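**Aus der Bücherkammer, November**

Ihr Lieben, ich muss euch von einem Buch erzählen, das mir seit Wochen den Schlaf raubt (im besten Sinne!). Wer schon länger mitliest, weiß ja, dass ich alte medizinische Bücher sammle, am liebsten solche, in denen vorher jemand richtig gearbeitet hat. Und jetzt habe ich endlich einen Augenatlas! Erschienen in Emville bei Arumugam, Großoktav, 462 Seiten Text und dahinter 40 Tafeln, davon 14 chromolithographiert. Das Titelblatt ist leider unten beschnitten, vom Erscheinungsjahr sieht man nur noch ein paar Serifen.

Gekauft habe ich ihn aus einem Nachlass in Pemasmont, für 255 Euro. Ich hatte mir vorher eine deutlich niedrigere Grenze gesetzt, aber dann schlug ich Tafel 9 auf, den Augenhintergrund mit den fein verästelten Gefäßen, und da war es um mich geschehen. Dieses Orangerot! Unter der Lupe zerfällt es in lauter winzige Punkte, Gelb, zwei Rottöne, ein Graubraun, jede Farbe von einem eigenen Stein gedruckt, und alles sitzt so sauber übereinander, dass man mit bloßem Auge keine Kante findet. Nur auf Tafel 12 ist das Blau ein wenig nach links verrutscht. Mein heimliches Lieblingsblatt, übrigens.

Zum Zustand, für die, die so etwas genau wissen wollen: Halbleder, vorderes Gelenk angeplatzt, Rücken berieben, Kopfkapital eingerissen. Innen im Textteil stockfleckig, vor allem auf den ersten Bögen, die Tafeln dagegen erfreulich frisch. Die Seidenhemdchen fehlen an drei Stellen, und dort hat der Druck auf die gegenüberliegende Seite abgefärbt. Tafel 31 ist verkehrt herum eingebunden, was ich erst beim zweiten Durchblättern gemerkt habe. Vorne klebt ein Stempel der Krankenhausbibliothek Bumcombe, mit Tinte durchgestrichen und daneben ein Namenszug, den ich als »Kr…mann« lese, vielleicht auch »Kruemann«. Vorschläge nehme ich gern entgegen!

Am schönsten sind aber die Randnotizen. Der frühere Besitzer hat mit spitzem Bleistift mitgelesen und mitgestritten. Beim Kapitel über den grauen Star steht »nein, eigene Erfahrung anders«, zwei Seiten weiter nur noch ein dickes Fragezeichen, und neben der Beschreibung einer Staroperation hat er eine kleine Pinzette gezeichnet, mit einer Biegung, die im gedruckten Text gar nicht vorkommt. Ich habe Albane Ferrand die Stelle geschickt, sie kennt sich mit alten chirurgischen Instrumenten viel besser aus als ich. Sie hält die Zeichnung für eine eigene Abwandlung des Arztes und möchte jetzt nach einem passenden Stück in Katalogen suchen. Ich bin so gespannt, das könnt ihr euch nicht vorstellen.
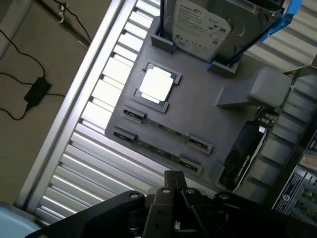
Die Tafeln sind inzwischen alle eingescannt, in hoher Auflösung und einzeln, mit Farbkeil am Rand. Zwei Abende hat das gedauert, weil der Band sich nur ungern weiter als halb öffnen lässt und ich ihn auf dem Keil lieber nicht quälen wollte. Und dann natürlich die alte Frage, wohin mit den Riesendateien! Eine Festplatte wie die Seagate auf dem Foto ist mir dafür immer noch lieber als irgendein fernes Rechenzentrum, und eine zweite Kopie liegt bei meiner Schwester im Schrank. Die Dateinamen folgen der Tafelzählung, die Randnotizen bekommen ein N hintendran. Wer einzelne Blätter zum Vergleichen braucht, schreibt mir einfach, ich schicke sie gern herum.

Am Samstag bringe ich den Atlas selbst zu unserem Treffen mit, ab 15 Uhr, wie immer im hinteren Zimmer. Bitte saubere, trockene Hände, keine Handschuhe (damit reißt man die Ecken nur schneller ein), und Kaffee bleibt auf dem Fensterbrett. Wer selbst einen Atlas mit eingeklebten Photographien statt Lithographien hat, möge ihn unbedingt einpacken, ich würde die beiden zu gern einmal nebeneinander legen. Und falls jemandem ein einzelnes Textheft aus demselben Verlag unterkommt: Mir fehlt noch das Register, das wohl separat geliefert wurde.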